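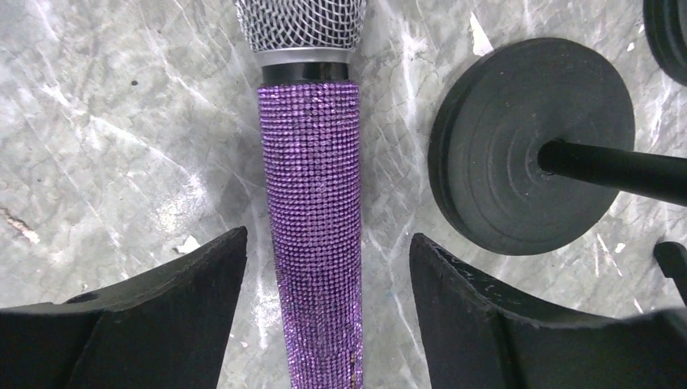
The purple microphone (item 5)

FLULLPORT COMMUNITY SINGERS
Minutes of the members' meeting, 4th September
Held at the Wilham Street Hall, small room
Meeting opened at 10:15 a.m.
Present: 24 members, which is a quorum. Apologies were received from two altos and one bass.

1. Minutes of the last meeting
Taken as read. One correction: the piano tuning was paid for out of the hall deposit and not the music fund. Approved with that change.

2. Matters arising
The broken lock on the music cupboard has been replaced. There are three keys. One stays with the chair, one with the secretary, and one in the key box by the hall kitchen.
The letter to the hall about the heating has been sent. No reply so far. The secretary will write again before the cold weather.
The missing folders from the spring concert have mostly come back. Anyone who still has a green folder is asked to check at home.

3. Money
The balance at the end of August was $3,050. Of this, $451 is set aside for sound equipment, from the bake sale and the sing-along evening. Dues for the fall are now payable. Members who would like to pay in two parts may do so, with the second part due by the end of October.
A question was asked about the cost of sheet music. The secretary said that the Morkell song set was bought as a single license and the copies are included. No further cost is expected this year.

4. Fall concert
The concert will be in October at the Cirillo Room, upstairs from the library. The room seats 56. It was agreed to sell tickets at the door only, and to keep two rows for families with small children.
The running order was discussed. The opening number stays as it is. The two slow songs will be separated, as several members felt they drag when sung back to back. The folk medley moves to just before the break.
Members asked whether the risers would fit. They have not been measured against the stage at the Cirillo Room. Two of the basses will go and measure, and report at rehearsal.
Dress: black, with something purple. Scarf, tie, flower or socks are all fine. The motion to have everyone wear the same scarf was put and lost.

5. Microphones
The group now has the use of three handheld microphones: the two plain black ones and the purple one, which was given to us over the summer. Most members had not seen it before the meeting. It has a silver mesh head, and the handle is covered in tiny purple rhinestones set in rows.
There was a long discussion.
Several sopranos would like it used for all the solos, as it goes with the concert colors. One tenor felt it would take attention away from the singing. Another member said that the audience at the Cirillo Room sits close and will see it sparkle from any seat, and that this is a good thing. It was pointed out that the solo in the medley is a sad one, and that a plain microphone might suit it better.
Agreed: the purple microphone will be used for the announcements and for the two upbeat solos. The black ones will be used for everything else. Carried, 17 in favor, 5 against, 2 abstaining.
Care of the handle: there is a small brownish mark on the decorated part. It was asked whether this is glue, rust or makeup. No one could say. A member with experience of beaded costumes advised against soaking or scrubbing, as wet glue may let go of the stones. She suggested a soft dry toothbrush first, then a cotton swab that is barely damp. She will try this at home and bring the microphone back to the next rehearsal. Some of the rows toward the lower part of the handle look a little duller than the rest, and she will go over those too.
The following was agreed for all three microphones:
Wipe the mesh after each use with the wipes in the blue tin. Let it dry before it goes away.
Do not tap or blow on the head to test it. Speak into it.
Do not lay a microphone down loose on a table or on top of the piano. Use a stand, or put it back in the case.
Hold by the handle, and keep the hand off the mesh.
Rings and bracelets can catch on the rhinestones. Soloists using the purple one are asked to take them off.
The purple microphone has no case of its own. The foam in the present case is cut for two. It was agreed to spend up to $40 from the sound equipment money on a padded pouch. A member offered to sew one instead. The offer was accepted, and the $40 will be spent only if the sewn one does not fit.

6. Sound check
The hall's speaker hums when the kitchen refrigerator is running. This has been raised before. For rehearsals the speaker will be plugged in on the window side. The Cirillo Room has its own speaker and we have asked to try it the week before the concert. All soloists should come to that session, even those who have sung there before.
A request was made for a fourth microphone for the narrator. Left until after the concert, when the equipment money can be looked at again.

7. Refreshments
The tea rota is on the door. There are gaps in the last two weeks of September. Members are reminded that cups must be washed and put back in the left-hand cupboard, as the right-hand one belongs to the playgroup. The group is out of decaf.

8. Any other business
New members: two people have asked to join. Both will be invited to sit in for a rehearsal before deciding. One reads music and the other does not, which is no obstacle.
Parking: please do not use the spaces behind the hall before noon. They are needed for deliveries.
Lost property: one umbrella, one reading-glasses case (empty), one child's mitten. To be kept until the end of October and then given away.
A member asked if rehearsals could start ten minutes later. After a show of hands the start time remains the same.

9. Actions
Write again to the hall about heating: secretary
Measure risers and stage: two basses
Clean handle of purple microphone: the member who offered, by next rehearsal
Sew pouch: as offered, before the concert
Confirm date for the sound check at the Cirillo Room: chair
Buy decaf: altos

10. Next meeting
To be held after the concert, date to be set at rehearsal.
Meeting closed at 11:40 a.m.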